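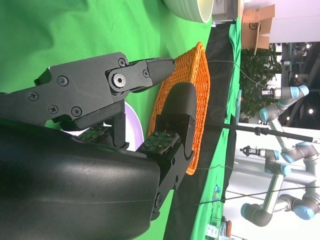 Plandoro Table Set — Questions We Keep Getting

Last updated September 19, 2019. Quick answers first, longer ones further down. If yours isn't listed, write to the Parix desk, there's a form at the bottom of the loans page.

What is the table set?

A loan kit for laying a pretend meal. Woven basket, white bowl, plate, green cloth, plus a bag of soft toys and play food to go in the dishes. Used mostly by playgroups, sometimes for birthday parties, once for a window display. You lay it out, kids serve each other, you pack it up again.

Are all the sets the same?

No. The orange basket and the green cloth are in every one. Plates vary. Toys vary a lot, they get swapped between bags and we've stopped trying to sort them back.

How long can I keep it?

Two weeks. Three if there's no waiting list. July is always booked solid so don't count on an extension then.

Does the cloth have to go on first?

We'd say yes. Cloth, then basket and bowl, then the small stuff. The basket slides on a bare tabletop and the bowl goes with it. Green cloth is cut long so you can fold one end under if your table is short. Please don't trim it (someone did).

What goes in the basket and what goes in the bowl?

Up to you. What works for us: bread shapes and anything long in the basket, soft toys and the round bits in the bowl. Put the bowl right up beside the basket so small kids can reach both without leaning over. Fill the bowl maybe halfway. Any higher and the top layer ends up on the floor in a minute, and the small pieces roll under whatever furniture you have.

Can the dishes be used with real food?

Please no. They get handled all day and go back in a bag with plush toys. Also crumbs in the weave of the basket are miserable to get out. If you want a real snack, do it on your own plates, at a different table if you have one. We had a set come back from the Datik center with raisins pressed into the basket rim — took an evening and a toothpick.

How do I clean the basket?

Shake it out upside down first. Then a dry brush, going with the weave and not across it. Damp cloth for sticky spots. Don't soak it, don't put it in the sun to dry or the color goes patchy. Leave it overnight on its side somewhere airy.

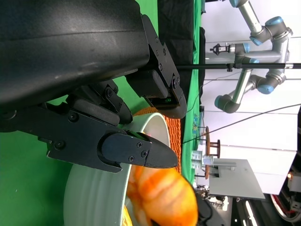
One borrower wrote in to say a vacuum hose with an old stocking stretched over the end gets the crumbs out much faster than brushing, and you don't lose any small toys up the tube. Her playgroup does it once a week and then wipes the rim by hand.

We tried it, works fine. Low suction. Still brush after.

How do I clean the soft toys?

Check the tag. If there's a tag, do what it says. If there isn't, cool water by hand, tiny bit of soap, squeeze don't wring. Long fur goes flat when it's wet, comb it with your fingers once it's dry and it mostly comes back. Never the dryer.

Can I wash the green cloth?

Yes, on its own, cold. It bleeds the first few times. Iron on the back if there's a print on it. Send it back folded in four, not rolled.

Something is missing from my bag. Do I pay?

For one or two small pieces, no. We have a spares box, over 600 bits in there at last sorting and nobody will miss a pretend carrot. Tell us though, so the card in the lid is right for the next borrower. For a basket, a bowl or the cloth there's a replacement charge, see teh price list.

How do I pack it so it fits back in the bag?

Everyone asks this. It does fit. Order matters:

Folded cloth flat on the bottom.
Plate on the cloth.
Basket on the plate, right way up.
Bowl inside the basket.
Soft toys in the bowl and pushed down around it.
Small hard pieces in the drawstring pouch, pouch on top.
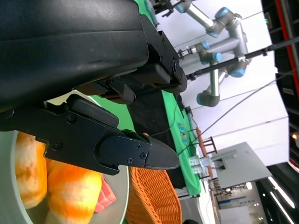 If the zipper won't close, it's nearly always a toy sticking out over the edge of the bowl. Take the biggest one out and put it down the side of the bag, flat. Don't press on the basket to make room, the rim bends out of shape and then it rocks when you set it down on a table.

Do you have a bigger set for a long table?

Not really. Borrow two. Ask for set numbers close together and the cloths should be near enough the same green. Put them end to end with the overlap under one of the baskets.

Where do I return it?

Parix desk, or the drop shelf at Panganiban if you're on that side of town. Shelf is open whenever the building is. Put your name on the card and the date you droped it off. Loose toys left on the shelf without a bag go straight to spares.

Can I donate toys?

Clean, no batteries, nothing smaller than a walnut. Orange and red ones are popular for the bowl. We have plenty of green already, they disappear against the cloth.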